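Three months with the Bramard demonstration kit
Posted 26/02/2022

We bought the Bramard kit in November to collect kitchen examples for a policy we're training, mostly cutting and putting away. 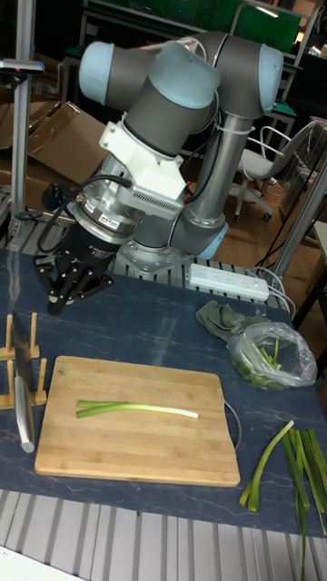 I should say what you get for the money, as the product page is coy on the subject. There's a leader handle you hold, a foot pedal, a box that keeps the timestamps in agreement, and the recording software, Golent, on a one-year license. You bring your own arm, your own gripper and your own groceries. We have gone through a heroic quantity of green onions.

Setup took me an afternoon and Dörte Lammers most of the following morning, undoing my afternoon. The manual was translated with confidence. Step nine asks you to "persuade the handle to zero," and after a while that's a fair account of what you do.

Once it runs, it runs well. The pedal is the best part. Tap to start an episode, tap to end it, hold for two seconds to throw away whatever embarrassing thing you just did. I've used cheaper setups where you had to reach for a keyboard at the end of each take, and every one of those episodes finished with the arm drifting sideways while the operator looked for the space bar. The model learned the drift beautifully. It never learned much else.

So far we have 2,456 episodes saved. After a proper review we kept 1,107, and I don't blame Bramard for all of the difference. Some of it was me on a Friday. But 158 of the rejects came from one fault: the gripper channel freezes for a moment and then catches up in a single jump, so on playback the fingers go from open to closed with nothing in between. Golent shows a green check mark next to these. Golent shows a green check mark next to nearly everything. I recorded an episode with the handle unplugged and got a green check mark.

Support answered in two days and told me to swap the cable. I swapped the cable. The freezes are rarer now – rarer, not gone – so we plot the gripper signal after each session and look at it with our own eyes.

Other gripes. The handle is sized for someone with bigger hands than Dörte's, and she's done after forty minutes. The export tool renames your tasks in alphabetical order of something I haven't identified. Force feedback is listed as a feature and feels like a phone buzzing in another room, so you learn to judge contact by watching the blade. Beginners press too hard for their first week and you should plan on deleting that week.

I also tried the Olteanu handle at a friend's lab. Nicer grip, much nicer software, no pedal, and I missed the pedal within five minutes. If you're only after a small set, up to 1,000 episodes say, rent the Olteanu and keep your money. For anything longer I'd still buy the Bramard, with a spare cable in the same order.

Jirkden sells a padded sleeve that fits the handle. Get the sleeve.

Three and a half stars. It would be four if the check mark meant anything.

We use cookies to remember your settings and measure traffic. Accept all | Manage preferences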